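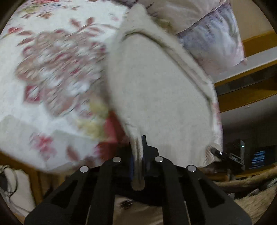 Do the pins need oiling every week, one buyer asked, or can they be left until they squeak? Please don't wait for the squeak! I give the pivot pins on my Emis hand gripper a wipe after every 900 grips, then one small drop of light oil on each — and wipe again, or it ends up on the washing.

Home Grippers Spares Care Basket
Search the shop... Go

Emis hand gripper, matt black, 410 g. I use mine mostly on bedding and clothes, and fluffy stuff is what gets it dirty. Fibres creep in round the pins and the jaws start to close a bit late on one side. Open it wide, pull the fluff out with tweezers and work the arms by hand a few times before you reach for any tools. 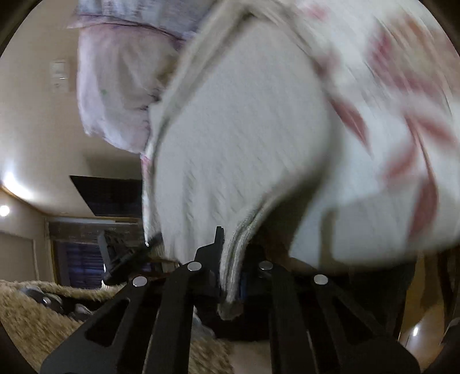 If it still feels stiff after that, slacken the pins by a quarter turn and try again. Too loose and the fingertips won't meet squarely, so thick hems slip out (I've done this more than once). Worn pins are easy to swap with the Jotwood pin set, part 11 in our spares list, and the job takes me two cups of tea. We keep the sets in stock at Gajewski, and the Plerkovance jaw pads fit this model too.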